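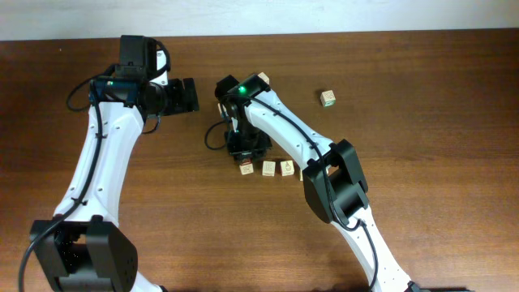

Why do so many alphabet books reach for the same few words?
Mostly the supply is small: a word has to start with the right sound, be easy to draw, and already be known to a child of four, and for some letters very few words pass all of those tests.

4. Letter and word pairings in the Skunley collection

The section before this one dealt with how the alphabet books were gathered. We turn now to the part we had most looked forward to, the words themselves. The working list holds 1,872 entries, each one a single letter paired with a single pictured word. Where a page offered several words for one letter, we kept the one set in the largest type. Where the type was all one size, we kept the word printed first.

Two readers coded every entry separately and then met to settle the differences. Most of these were small and rather fun to argue over. Is "chick" a fair word for C, when a child hears a sound that "cat" doesn't have? We coded it as a digraph entry and kept it in the list. "Giraffe" raised the same sort of trouble for G, and "owl" took up most of an afternoon, as the O in it says neither its own name nor the sound that children usually meet first.

Animals lead by a wide margin, which will surprise no parent. What we hadn't expected was how unevenly they are spread. Letters such as B, C and D have so many good animals that a writer can pick freely, and yet the books settle on bear, cat and dog again and again. At the other end, N and U send writers off in every direction. We found nests, nuts, noses, newts and a very handsome drawing of noodles. More than 100 words in the list turn up just once, and a good share of them belong to these thinly supplied letters.

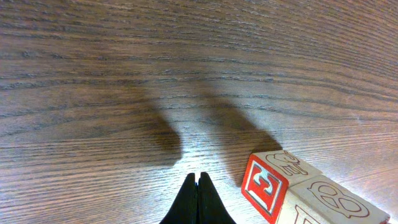
The letter X deserves its own paragraph, and would happily fill a chapter. Older books in the collection use a word that has X inside it or at the end, most often "fox" or "box," with the letter picked out in a second color. Newer books prefer "x-ray," where the child hears the name of the letter and not its usual sound. We were delighted to find that the Pinomel readers do both on facing pages, with a fox on the left looking at its own x-ray on the right. Teachers at the Endport reading sessions told us that children remember that spread better than any other in the book. We didn't test this, but we would love to see somebody do it.

Format matters too. A book has a fixed order and a reader usually starts at A, so the last few letters get less time on tired evenings. Loose letters, whether cards, tiles or blocks, have no such order. A child who tips them out meets whichever letter lands face up, and the grown-up nearby has to come up with a word on the spot. We think these made-up words are a rich and badly under-studied source, and we return to them in Section 6.

Figure 2. Alphabet block in natural wood, an example of the loose-letter format. 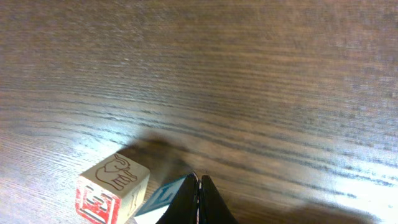
M. Declercq, corresponding author and lecturer in early reading, Endport

When we compared printed pairings with the ones adults gave aloud in the December sessions, the gap was wonderful to see. Printed words are nearly always things: an apple, a kite, a drum. Spoken words were full of people and places. M was for Mom, or for the name of the street, or for the child's own name if it happened to fit. G was for Grandma far more often than for goat. Hardly any adult used "yak," "quail" or "urn," all of which are steady favorites in print.

Spoken pairings also changed from one turn to the next. A printed T stays a tiger for the life of the book, but an adult asked for T a second time would often switch to "truck" or "toast," sometimes because the child complained. This means that a child playing with loose letters may hear a wider set of words for each one, and with it a wider set of sounds. For the vowels this could be a real help. A printed I is very often "igloo" or "ice cream," and a child who hears both will at least have met the short sound and the long one.

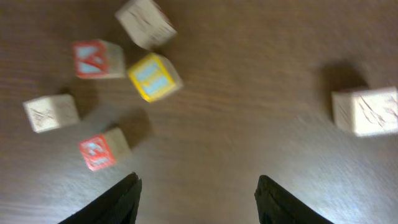 There are limits to what this list can tell us. The Skunley collection is strong in books bought by public libraries and weak in the cheap, stapled kind sold at grocery checkouts, which many families know best. We also coded only books in English, and pairings in other languages obey quite different pressures. In a language where few everyday words begin with W, for example, the writer has the kind of headache that X gives in English.

Even so, the pattern across the list is clear enough to work with. Section 5 takes the entries letter by letter and sorts them by first sound, beginning with the vowels, where the books disagree most.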